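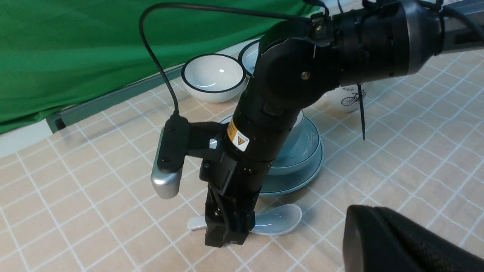

Muireann Mac an tSaoi thinks I have been unfair to the Odska powder from the start, and that if I had mixed it the way the leaflet says, the spines would have come out fine. She wrote this on the back of my own test sheet, so I am copying it in before the sheet goes missing. Noted. I did mix it the way the leaflet says. I also mixed it the way she says, which is a different way.

Paste trials, continued
March
By Gráinne Cullinane
3 min read
2 comments
2 shares

Where we had got to: the claim is that Odska's precooked starch sets up with cold water, needs no straining, keeps longer than our cooked wheat paste and holds a spine lining just as well. That's a lot to ask of a powder. The keeping part I can believe, if there is something in it to stop mold. The leaflet doesn't say what. I wrote to ask and got the leaflet again.

Cold mix first. Water in, powder sifted on top, left to stand, stirred. Lumps. Small ones, soft in the middle, the kind that pass for smooth until you brush them onto thin paper and they show through as bumps. Put it through the sieve (so much for no straining) and it was usable. Color slightly gray next to ours. Smell nothing much. Brushes out well, I'll give it that, long and even with hardly any drag, and it doesn't skin over while you are hunting for the next section.

Muireann's version is to add the water to the powder a bit at a time, like making gravy. Fewer lumps. Still sieved it. Call it a draw.

Lined up two dummy text blocks from the Grasso offcuts, same sewing, same thread, same thickness as near as I could judge by hand. Ours on one, theirs on the other. Kozo lining on both, grain running head to tail, boned down through silicone paper and left under weight overnight. Marked the tails in pencil, A and B, and gave the key to Aoife Keane so I wouldn't know which was which when I came to peel. Aoife put the key somewhere safe and it took most of the morning to find it again.

Peel results. A came away with fibers torn from the spine folds all along, which is what you want to see. B tore fibers at the head and then let go clean for a stretch in the middle before catching again at the tail. B was Odska. I can already hear the objection that I didn't press the middle down properly, and it may be right. A clean patch in the middle of a spine is what bad boning looks like too. One block proves very little and I don't want this quoted at the next order meeting as if it settled something.

What bothers me more is the reversing. We are only allowed to like starch at all on the understanding that somebody can get it off again with moisture. Put a damp poultice on what was left of each. Ours softened, went to jelly, lifted with the bone spatula. Theirs softened on top and stayed leathery underneath, and I had to go back with a second poultice. Could be it was laid on thicker. Could be it is a modified starch and behaves like one. I'd like to know before it goes anywhere near a real book. 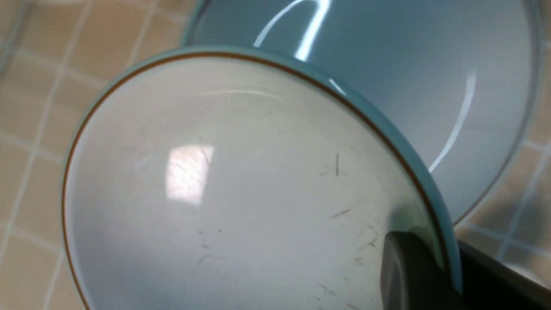

The leather test I left out on purpose. Anika Dvorak wants it done on calf, with the paste worked in from the flesh side, and says paper tells you nothing about how a paste behaves on a turn-in. She has a point, but calf costs money and every skin is different from the next, so you end up testing the cow. If she can find me a scrap big enough to cut both turn-ins from the same part, I will do it.

On keeping: jar of each on the shelf away from the radiator, lids on, stirred once a day with separate sticks. I'd written in the last entry that cooked wheat paste is good for up to three days at room temperature, and Dymphna Corrigan crossed that out and wrote "optimistic." She may be right in a warm spell. Ours was starting to weep by the second morning, a little clear water around the edge. Stirred it back in. It was thinner than I'd like after that but it stuck. The Odska jar looks exactly as it did when I closed it. I find that more worrying than impressive. Starch paste ought to go off. If it doesn't, something is being left behind in the paper to stop it, and that stays in the book long after the jar has been thrown out.

Also tried: Stumimance, the ready-mixed tub Tasis sends out to everybody who ever bought a bone folder from them. Batch 516 on the lid. I don't know why I bothered. It calls itself "archival" on the label with no standard named. Archival according to whom? It is white, it smells faintly of school, and it dried on the glass slide to a clear film that peeled off whole like a sticker. No starch paste I have ever met does that. Dropped iodine on the film and got a dirty brown with hardly any blue in it. There may be a bit of starch in there for appearances. It can go to the children's box-making afternoon, where it will be very good.

pH strips: not recording them. The strips are old, the colors at the middle of the chart all look alike to me under the daylight lamp, and Aoife and I read the same strip and gave different answers. A bad number written down gets copied. Need fresh strips or the loan of the meter.

Cost, as people will ask. The powder is dearer by weight. Against that we throw out a good deal of cooked paste, and there is the time standing over the pot. I haven't worked it out properly and I don't trust the sum in the Odska catalog, which seems to assume that we waste most of every batch and that stirring is done at a consultant's rate.

For now the kitchen pot stays. Powder is fine for pasting up labels, blotter covers, dummies, anything we'd be happy to throw away. Not for linings, not for guards, not for anything on the red shelf.

To do
Repeat peel with more blocks, somebody else boning down.
Poultice test again with the paste layer brushed through a stencil so the thickness matches.
Write to Odska a second time and ask in one plain line what the preservative is.
Calf scrap (Anika).
Look for mold on both jars at the end of the month, and please don't wash out the gray one. It's labeled.

Comments (2)

Dymphna Corrigan
Still optimistic. Also, your two blocks weren't the same thickness. I picked them up. B was swelling more at the spine before you ever lined it, and that could be your clean patch.

Muireann Mac an tSaoi
Like gravy means warm water. I did say warm.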